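Workshop notebook, Flillier harbor
May, entry begun 6:40 in the morning

Prawn trawl, selectivity panel, second trip with the Jasia

The cod end came back from the boat last night and I looked at it before the others arrived. The square mesh panel is still in its place, but the joining on the port side has opened over a length of one hand. I think the twine was too thin for this work. On the first trip we had the same twine and no damage, but the first trip was on softer ground and with shorter hauls, so it does not say much.

Repaired with the thicker green twine from the Morgan spool. Double knot at each third mesh, single knots between. Please do not cut the tails shorter than a finger, the knots slip when the twine is new.

Catch numbers from the skipper's sheet, as I could read them: 532 kg of prawns landed in total for the trip, of which 148 kg were with the panel open and the rest with the panel covered. It is tempting to compare these two directly, but we must not do it. The covered hauls were more in number and they were also made in the early morning, when the prawns are more out of their burrows. I will ask for the tow times before I calculate anything per hour.

Small whiting: the sheet has a column for it but in two hauls there is only a line drawn through the box. I do not know if the line means zero or means that it was not measured. In the previous notebook we had this same question and we wrote zero, and I believe that was a mistake. This time I leave the boxes empty until somebody has asked on board.

Temperature logger (Nirkik) was fixed to the headline. It gives data for the first part of the trip and then it stops. Battery showed full when I opened the housing. The seal was clean, no salt inside. Possibly the memory was not erased before leaving, this was my task and I do not remember clearly if I did it. From now on: erase, write it in this book, then close the housing.

Mesh measuring. I measured 122 meshes of the panel with the wedge gauge, wet, after one hour in the tank. The average has gone down by some 8 percent compared with the new netting. This is more than I expected from so short use. I see two explanations, either the netting shrinks in the first days and then stays, or I pushed the gauge with less force than in April. To decide between them I have hung a piece of unused netting in the tank from the same roll, and it will be measured together with the used one, by the same hand.

About the quota paper. The office sent the new draft for the monthly limits and they want comments from us on the gear part only. My opinion, for discussion: a boat that uses the panel should be allowed to keep its share when the month is poor, otherwise nobody will sew it in. The draft gives the same share to all. I would also take out the sentence on "approved netting", because no list of approved netting is attached, and the skippers will ask us for it.

To do before the next trip:
new floats for the headline, two are cracked
ask for tow times and for the meaning of the lines
order green twine, the spool is nearly finished
print the catch sheet with bigger boxes and with a separate mark for "not measured"
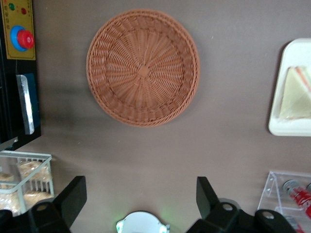
The comments on the draft I will write in a separate letter and put a copy between these pages. The tank piece stays hanging until the end of the month. Please do not move it to the other tank, the water there is warmer.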